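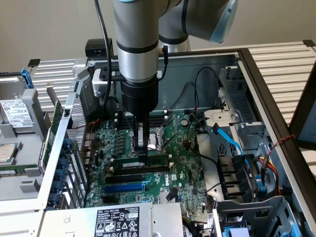

Keeping School Computers Longer: A Study of Repair and Reuse at Skondcombe
Student project report
Gunvor Bakke
April 7, 2026

1. Background

Skondcombe replaces its desktop computers every 4 years. The old ones are stored in the basement for a few months and then picked up by a recycling firm. When I started this project there were 16 of them waiting to go. Most had a sticker on the front that said "slow" or "won't start" in marker, with no other information. I wanted to find out how many could be used again with cheap parts, and what that would cost compared with buying new.

I picked this topic after reading about how much of the energy in a computer's life goes into making it. I don't have good numbers for our own machines, so this report sticks to money and hours.

2. Method

I had a budget of 4000 kronor from the school's project fund. Each computer got the same checks in the same order:

Open the case and clean out the dust.
Take out the memory, wipe the contacts and put it back.
Run a memory test overnight.
Check the hard drive with the maker's tool.
Start the machine and time how long it takes to reach the login screen.

A computer that passed everything was given a solid-state drive and a fresh install. One that failed was marked for parts. I wrote the results on a paper sheet taped to each case and copied them into a spreadsheet on Fridays.

The drives came from Ekström, a used parts shop in Trerncombe, and cost 230 kronor each. They sell drives with a short test report, which helped, although two of the reports had the wrong serial number and I had to go back and get them fixed.

3. Results

Of the 16 computers, 11 passed the checks and were put back together with a new drive. The other five were kept for parts. Three of those had bad motherboards, one had a power supply that clicked and shut off, and one I never found the cause for.

The drives cost 2530 kronor in total. Another 310 went to thermal paste, cloths and a replacement power cable, so the project came in under budget.

Start-up time was the biggest change. Before the work, the machines that would start took between two and three minutes to reach login. Afterward all of them took less than 40 seconds.

Reseating the memory fixed two computers that had been labeled "won't start". I did not expect that. It took a few minutes per machine and cost nothing.

4. Problems

The overnight tests were slower than planned - I only had two monitors and one good outlet strip. Testing took most of three weeks.

I also lost the sheet for one computer and had to run its checks again. Labels on the inside of the case would have been safer.

The library uses a booking program called Pelena, and it would not install on the fresh systems until an older driver was added. This is written up in the appendix for whoever does the next batch.

5. Suggestions

The school should write down the actual fault when a computer is taken out of use. A memory reseat and a drive check should be done before anything is sent to the basement. The five parts machines should be kept until summer, as their memory and fans fit the ones still in classrooms.

Six of the repaired computers are now in the library and five are in the language rooms.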